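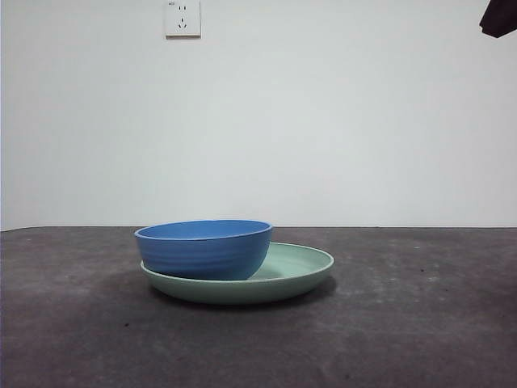 Fangen wir mit dem Fehler an, der mich im September die meisten Nerven gekostet hat: Der Greifer meldet "abgelegt", und abgelegt ist trotzdem nicht dasselbe wie richtig abgelegt. Im Protokoll von Zelle Plosa stand hinter dem Durchlauf ein sauberes OK, Kraft im Rahmen, Finger offen, alles grün. Und dann schaut man hin: Die blaue Schüssel steht zwar im Teller, aber ganz nach links gerückt, rechts bleibt ein breiter Streifen frei. Unser Sollwert war die Tellermitte! Wer nur das Protokoll liest, merkt davon gar nichts.

Wir hatten in der Versuchsreihe 2464 Ablagen, und bei 329 davon lag die Schüssel außerhalb der Toleranz. Gemeldet wurde kein einziger Fall. Die Steuerung (wir fahren hier die Baird-Bibliothek, die kennt ihr aus der zweiten Übung) fragt nach dem Öffnen nur ab, ob die Finger frei sind. Ob der Gegenstand steht, kippelt oder am Rand lehnt, interessiert sie nicht.

Mein erster Verdacht war die Kalibrierung der Handkamera. Klassiker, oder? Ein Versatz zwischen Kamera und Greifer, den man einmal falsch einträgt und der dann treu durch jeden Durchlauf wandert.

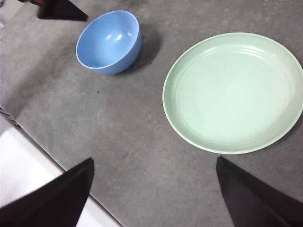 Abb. 2: Blick der Handkamera, Finger geöffnet, Schüssel und Teller stehen getrennt.

Bitte beachtet, dass der Teller rechts aus dem Bild läuft. Die Mittelpunktschätzung passt einen Kreis an den sichtbaren Rand an, und wenn ein Stück fehlt, wandert der Mittelpunkt gern mal - bei uns nach links. Die Kalibrierung war übrigens in Ordnung, ich habe sie trotzdem zweimal wiederholt.

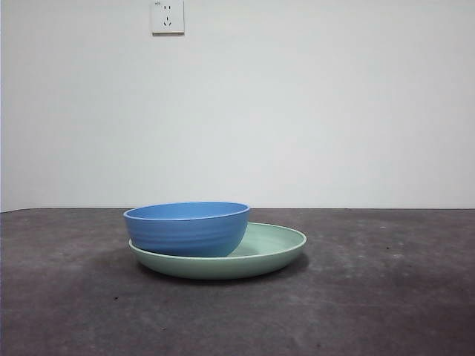
Skript und Übung: der Dozent, Robotiklabor Koltlow

Noch unangenehmer sind die schiefen Ablagen. Der Schüsselrand ist links tiefer als rechts, die Schüssel lehnt auf dem linken Teil des Tellers und ragt sogar ein wenig über ihn hinaus. Mit Suppe drin möchte ich das nicht weitertragen lassen!

Für die Übung bekommt ihr den Datensatz Skemstead mit mehr als 600 Durchläufen. Überlegt euch eine Prüfung nach dem Ablegen, die Versatz und Neigung getrennt meldet, und schreibt dazu, was die Zelle im Fehlerfall tun soll. Stehen bleiben ist erlaubt - einfach weiterfahren nicht. Abgabe wie immer im Kursordner.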